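Household Storage and the Weekly Shop: notes to go with session four 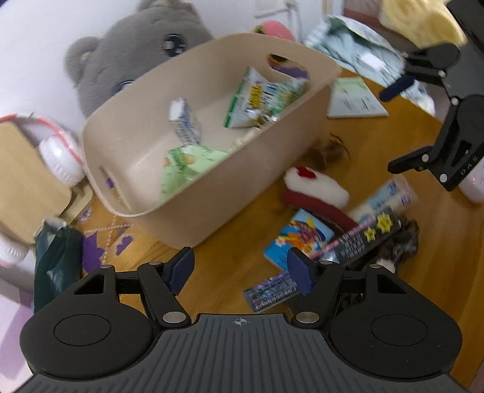

Department of Home and Consumer Studies

Welcome back, everyone, and thank you for the lovely shopping diaries you handed in before the break. I read every one of them (some twice!) and they have shaped a good deal of what follows.

We left off with the question of why people buy food they already have. Yeshi Yimer's diary had a fine case of it, three jars of the same mustard bought between December and the end of term, and I suspect most of us could match her if we went and looked. The usual word for this is duplicate buying, and it has a good deal to do with what we can see when we open a cupboard door.

Please keep two terms apart in your written work. "Open storage" means shelves, trays and baskets where the goods are in plain view. "Closed storage" means lidded tins, drawers and deep cupboards. Open storage tends to help with snacks and packets, though it is poor for anything that dislikes light - oils, spices, and potatoes above all, which turn green and ought to go in a dark, airy place.

Then there is rotation, or "first in, first out" as shopkeepers call it. New packets go to the back and older ones come forward. It sounds fussy, I know, but it takes only a minute or two once the habit is there, and Bahman Soltani will be talking to us about how his family's shop in Heltau managed it with 1,820 separate lines and one very narrow stockroom.

Do remember that "best before" is about quality and "use by" is about safety. People muddle them every year in the essay.

For next time, read the Berhe chapter on larders, draw up a plan of one food cupboard at home, and bring it along on paper. Essays of up to 3,000 words are due on 2nd April, to Hawi Belay in the office please, and do put your name on the front sheet.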